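Gripper fingers, take two

30 September 2022

I tried two sets of fingers on the Jolon arms, the plain Festora pads and the serrated ones. The job was sweeping crumpled scraps into a tub with a pink brush and dustpan.

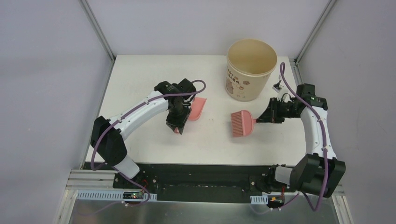
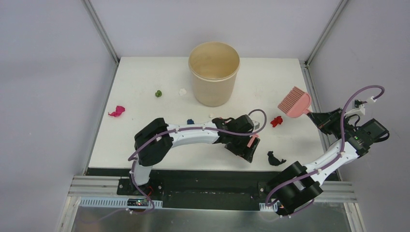 Serrated fingers on a pink handle-like strip, wrist camera:
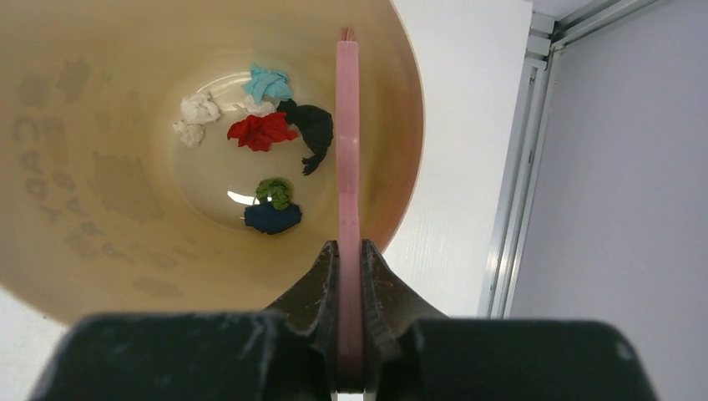 What I changed

I dropped the grip force from 100 to 88 per cent. The plain pads let the handle twist at that setting, so the serrated pair is staying on.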